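Do you really need to wash a new hoodie before you wear it?
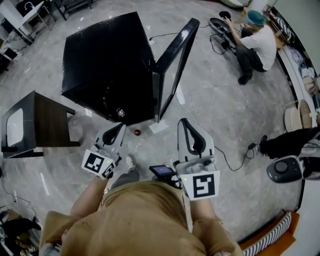
The mustard hoodie, worn, above a grey floor.

My aunt Dulce will not let a new piece of clothing touch her skin until it has been through the machine. Not a sock. She has been like this my whole life, and when I bought a hoodie in August and wore it out of the shop she looked at me as if I'd licked a handrail.

So I went looking for the reason, expecting to find one and feel silly. What I found was a lot of people repeating each other.

The usual story is that new clothes are coated in chemicals. Which chemicals depends on who is talking. Formaldehyde comes up most, and it is a real thing, used in some finishes to keep fabric from wrinkling. But the articles go straight from "used in some finishes" to a stock photo of a woman scratching her arm, and there's a fair bit of ground between those two. How much is in a cotton blend hoodie with no wrinkle-free claim on the label? Is it enough to bother a person who doesn't have a skin condition? I read page after page and most of them skipped the question entirely. A couple had a link that looked like a source and went to another blog, and that blog was selling laundry strips.

I do take the dye argument more seriously. Dark denim comes off on everything. I once had blue knees for a weekend and a couch cushion at my old place in Tunthorpe that never recovered. If you're buying raw denim or anything in a deep red, wash it by itself first and nobody sensible will argue. Same goes if you have eczema, or you're dressing a baby. My neighbour Omolara gets a rash from most things and she washes everything twice, and I wouldn't dream of telling her to stop.

Then there's the trying-on argument. Other people have had it on. This is true, and I find I don't care much. Other people have sat in my chair at the dentist too. With a hoodie that went over somebody's T-shirt for a minute under shop lights, I can't get myself worked up. Swimwear, yes, wash it, please.

What bothers me more is what that first wash does to the garment. The thing is never as soft again. That brushed fleece on the inside, the bit you paid for, starts to pill after the first go and by wash 6 it feels like a bath mat. Anyone who has owned a hoodie knows this. I put a cheap one through a warm cycle years ago, following advice, and the sleeves came out a good 4 centimetres shorter, which on me is the difference between a sleeve and a suggestion. It was no use to anyone after that except the dog.

And the colour! Mustard is a fussy one. Mine is somewhere between tan and mustard depending on the light, and I'd like it to stay there a while. Cold water, inside out, hung in the shade. Not the dryer, whatever the tag says. I don't trust tags much either — the one in my rain jacket says do not wash, do not dry clean and do not wipe, and I'm left wondering what the maker had in mind.

My friend Afshin thinks I'm being contrary. He says it costs nothing to wash a thing once. Well, it costs water and power and a Saturday morning spent moving damp things around, and it puts a bit of lint down the drain each time. Small, sure. But if you're going to tell everybody to do it, you should be able to say what they get for it, and "better safe than sorry" is what people say when they've run out.

I'll change my mind if someone sends me something decent. A proper test on ordinary clothes, with ordinary skin, not paid for by a detergent company. Comments are open. Until then I'm washing the jeans, leaving the hoodie alone, and not telling Dulce.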